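Shared Kitchen - Microwave FAQ
Brunton House, ground floor. Updated February

Which microwave can I use?
The white one on the counter. Anyone in the building, any time up to 11pm. Floors 2 and up have their own, please use those first.

Can I leave it open after?
Yes, ten minutes or so, lets the steam out. Then shut it. Lamp stays on while the door's open so don't walk off and leave it all night.

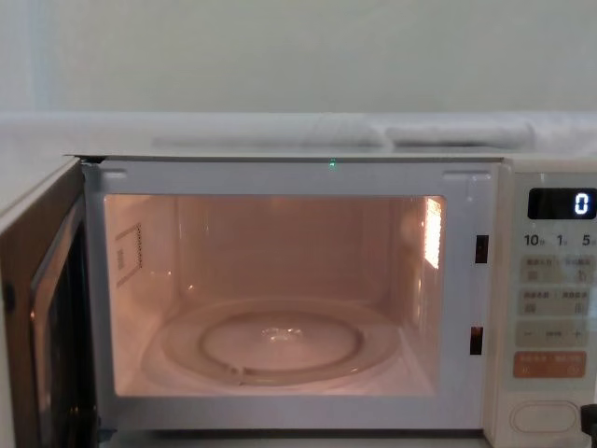
Door open, lamp on. Folded cloth on top.

How do I clean it?
Damp cloth, drop of dish soap. Walls, floor, ceiling of the inside - people always forget the ceiling. No scouring pads, no oven spray. Wipe round the latch openings too, crumbs get in and then the door wont click.

Something's burnt on. Now what?
Bowl of water with a slice of lemon, 3 minutes, leave it shut for a bit. Then wipe. Repeat if it was soup.

Can I put stuff on top or push it against the wall?
A folded cloth is OK when it's off. Take it down before you start. No bread, no mail, no cereal boxes. And keep the side with the little holes clear, those are the vents.

What make is it?
Midea, name's on the door glass. Cream-white with a thin reddish-orange line round the door, in case you're trying to match a part. Please don't order parts yourself, tell us first.

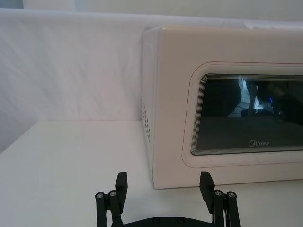
Foil? Metal trays?
No. Also no travel mugs, no takeout tubs with a wire handle.

It stopped halfway through
Open the door, close it firmly, press start again. Still nothing - unplug, leave it, and put a note on it so the next person doesnt try.

Who do I tell if it's broken?
Paora Tipoki, extension 138. Or slip a note under the door of the Odenlow office. Say what it did and what you were heating.

Can I bring my own?
Not in the shared kitchen, only so many outlets. In your own unit, sure.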